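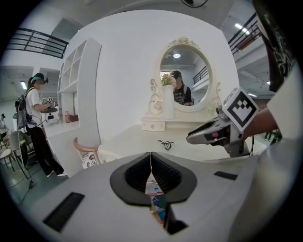
What does the Adum cheat layer change in a browser shooter?
It changes four values held in the game's state object: health, energy, money and level index. Everything else, including enemy behavior and collision, runs through the same code with cheats on or off.

Project Report: Keyboard Cheats and Difficulty Tuning in Flosis, a Side-Scrolling Browser Shooter

1. Scope

Flosis is a single-player side-scrolling shooter written in JavaScript and drawn to an HTML canvas. It was built over one term as coursework at Meswood. The game has 10 levels, a shop between levels, and three weapon classes. This report covers the input handler, the cheat layer (named Adum in the source tree), and the changes made to the difficulty curve after the first test build. Art and sound are not covered.

2. Game loop

The loop runs at a fixed step. Rendering is separate and draws whatever the last completed step produced. An early build tied movement to the display refresh, and the player ran faster on faster monitors. Jump height changed as well, so that the second platform in level 4 could not be reached on one of the lab machines. The fixed step removed both faults.

Each step does the following in order: read input, apply input to the player, move enemies, move projectiles, resolve collisions, update the state object, check for level end. Projectiles move after enemies. When the order was reversed, shots fired at point-blank range passed through the target.

3. Input

Key events are written to a small buffer and read once per step. A key pressed and released inside one step is still counted. The default keys are A and D to move, W to jump, S to crouch, and the mouse to aim and fire. Keys can be changed in the options menu, except for Escape.

The buffer is cleared when the browser tab loses focus. Without this, a player who switched tabs while holding D came back to find the character still running.

4. The cheat layer

Adum sits between the input buffer and the state object. It is off by default and is turned on from the options menu. The bindings are:

G: invulnerability on or off
T: unlimited energy on or off
M: add 800 credits
N: go to next level

Invulnerability blocks the subtraction of health but leaves the hit animation and knockback in place. A player can still be pushed into a pit, and pits still end the attempt. Two testers reported this as a bug. It was kept, as the pit check does not use health at all.

The credit cheat caused the only crash in the final test round. The shop display had room for four digits, and the text routine failed on the fifth. The display was widened and the balance is now capped.

Any use of Adum sets a flag in the save file, and flagged runs are left out of the high score table. The flag is cleared only by starting a new game.

5. Difficulty tuning

In the first test build, most failed attempts took place in level 3, where the shielded enemy type appears for the first time. The default weapon needed three hits to break the shield, and the shield came back before a third shot could be fired unless the player stood still. The recharge delay was lengthened and the first shielded enemy was moved behind a low wall, which gives the player cover.

The boss of the last level, Somboon, had 3624 health points in the first build. Players who had bought the heavy weapon finished the fight quickly, while players without it ran out of energy. Health was left unchanged. Energy pickups were added on both sides of the arena, and damage from the heavy weapon was reduced against this boss only.

6. Known problems

Enemy pathfinding fails on moving platforms. Enemies that step onto one remain at its center until the player leaves the screen.

Sound effects overlap when more than one explosion starts in the same step, and the result is distorted at full volume.

The save file is stored in plain form in the browser and can be edited by hand, so the cheat flag gives no real protection to the score table.

7. Further work

The next version should move level data out of the source code and into separate files. At present a change to one enemy position requires a new build. Gamepad input was started in February but was not finished, and the unfinished module is left in the source tree, disabled.

Submitted Friday, April 23, 2021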